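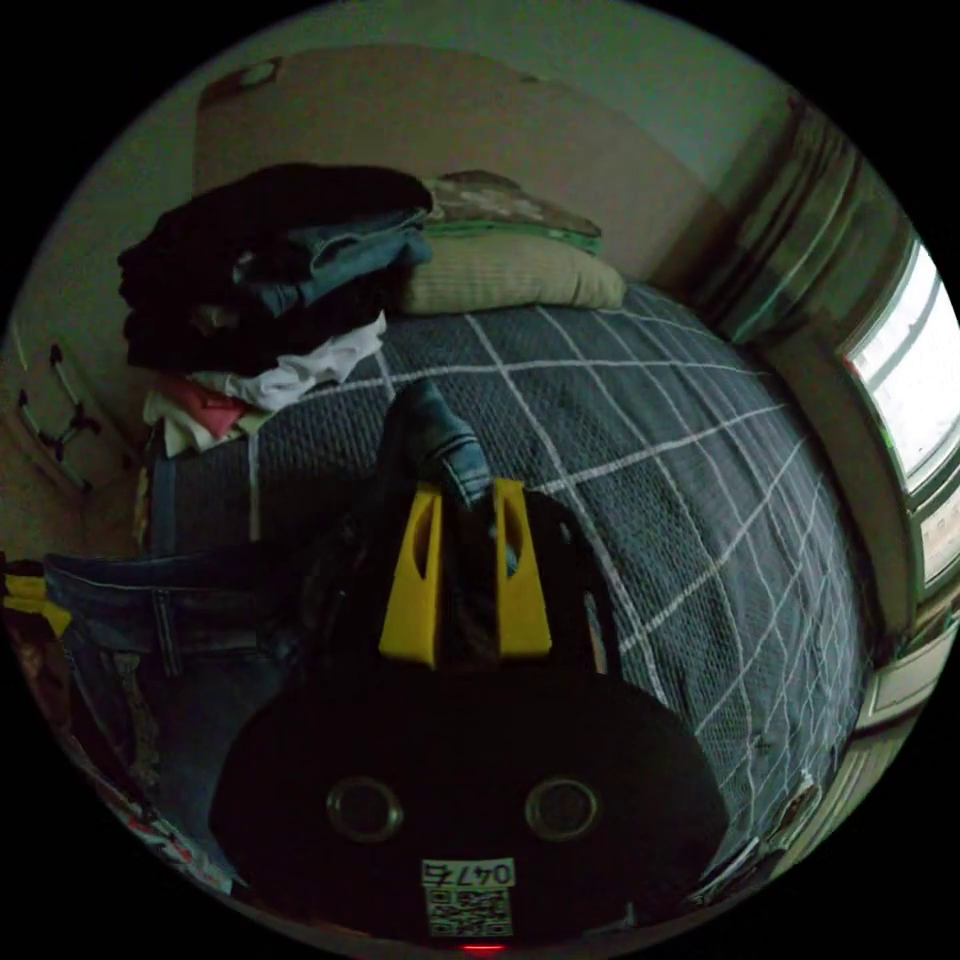 Laundry on the bed, again

Posted in August by Aniela Mazurek
Print this post | E-mail this post

Quick one, I have to be out the door by 5:30.

Folding on the bed. I know, I know. There's an ironing board somewhere in this apartment and I don't want to talk about it. The bed is big, it's flat, it's at the right height for my back if I kneel a little. Done.

Jeans first, always. Waistband straight, legs together, fold in half, then thirds. Mine are going pale along the creases now and I kind of like it. Stanisława says I should wash them inside out. Probaly right. Will I remember? No.

Then the black stuff. Black things go on top of the pile so I can grab them for work — four mornings out of five that's what I wear anyway. White things get their own spot but somehow never do, they end up in the middle under the denim. And the pink one sinks to the bottom every single time.

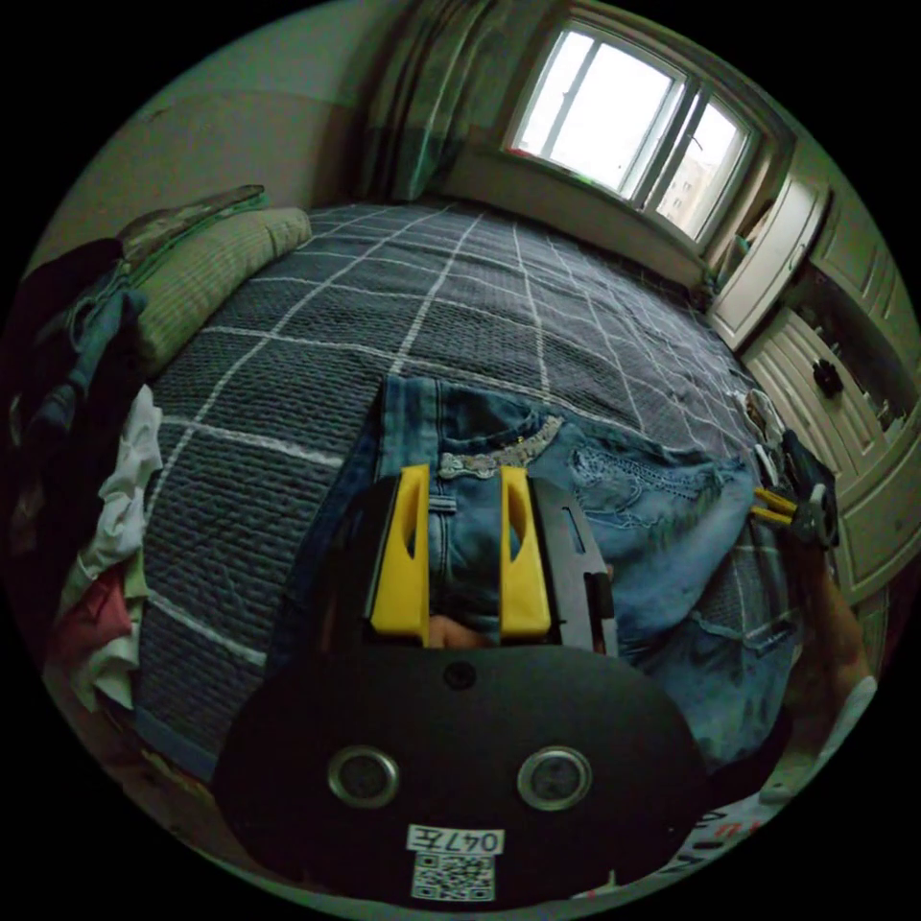

Which brings me to the leaning problem. Tall piles lean. Mine slide toward the side of the bed and then I'm refolding the same shirt twice. Two short piles would fix it, I just never stop in time. Next wash I'm trying it, jeans in one, everything else in the other.

Still to do: find room in the cabinets (ha), shake out the bedspread, match socks. The socks can wait till tonight. Rozália wanted the soup recipe too, its coming, promise — need to find the card first.

OK shoes on, bye.

Recent posts
Rozália's pillow covers, finally finished
Sixteen buttons and no thread
Curtains: hem or leave them?
What I keep on the windowsill

Last updated: August, 5:22 pm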